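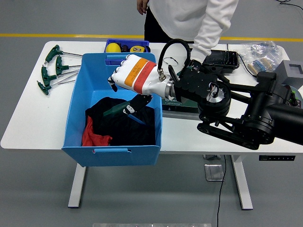
Festora Adds Robot Arms to Tool Sorting at Its Pidell Plant

PIDELL, May 1, 2024 – Festora, which repairs and rents out workshop equipment, has started using robot arms to sort hand tools and small parts at its Pidell plant. The system was supplied by Derus and went into service on four work tables.

Each arm carries a robotic hand with fingers and works over the same plastic bins the sorting crew has always used. Hex keys, tape measures and other mixed items are picked up one at a time and set out on the tabletop. An employee stays at the table, checks the tools and decides what goes to repair.

The plant handles up to 1,000 loose items per shift. Until now, all of them were sorted by hand, and sore wrists were the most common complaint in the department. Festora says no jobs will be cut. Of the 112 people employed at Pidell, eight have moved from sorting to inspection and repair, with their pay grade unchanged or higher.

Training takes four days and covers stopping and restarting the arm, clearing a dropped part and changing bins. Employees can pause the arm at any time and finish a bin by hand. Cloths and bagged electronic parts still slow the system down, and the crew often takes these out first.

The tables keep their former control panels and floor positions. Festora plans to review the work with employees in December before deciding on a second installation at its Plattner site.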